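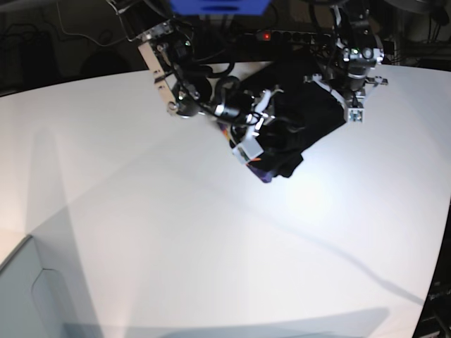
Two arms with a piece of black cloth between them on the white table.

Peiyu Duan writes the planning software at Gandora, and most of her questions this month have been about cloth. The company's folding stack, Prullance, replaced an older planner in November. We talked to her about what changed.

"The old one treated the arms as two separate jobs," she said. "Each arm got a path, and then a checker looked for collisions and made one of them wait. With a box you can live with that. With a shirt the waiting arm is still holding on, so it pulls."

Prullance plans both arms as a single chain whenever both grippers are closed. The distance between the fingers is a limit the solver has to respect at every step. Duan said the first version was too slow to use. A plan took 267 milliseconds, and the target was 40.

"Orhun found most of it," she said, meaning Orhun Öztürkmen, who looks after the controller. "We were rebuilding the collision model on every call. Nothing in it had moved."

Dark fabric is still hard for perception. The depth data gets thin, and folds run together into one blob. The team now keeps the last 5 grasp estimates and throws out any that disagree with the finger position.

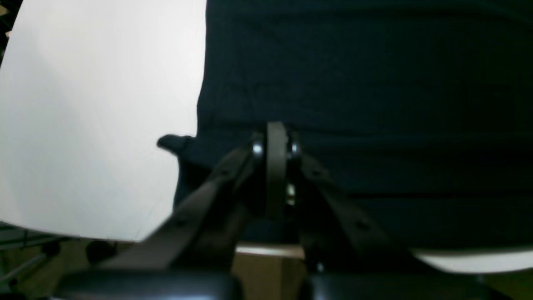 Wrist camera view, with the gripper in front of dark navy fabric.

The wrist view is used for the last part of the approach. Duan masks out the finger arms before looking for an edge - "otherwise it finds the gripper every time, and it is very sure about it."

Logging was the other big piece of work. Nermin Polat wrote a replay tool called Polex that steps through a run with the plan, the joint currents and both cameras on one timeline. The team has tagged 186 runs with it so far.

"Before that we argued from memory," Duan said. "Now somebody opens the run and we look at the currents."

She wants regrasping next. If an edge slips today, the planner stops and starts again from the beginning.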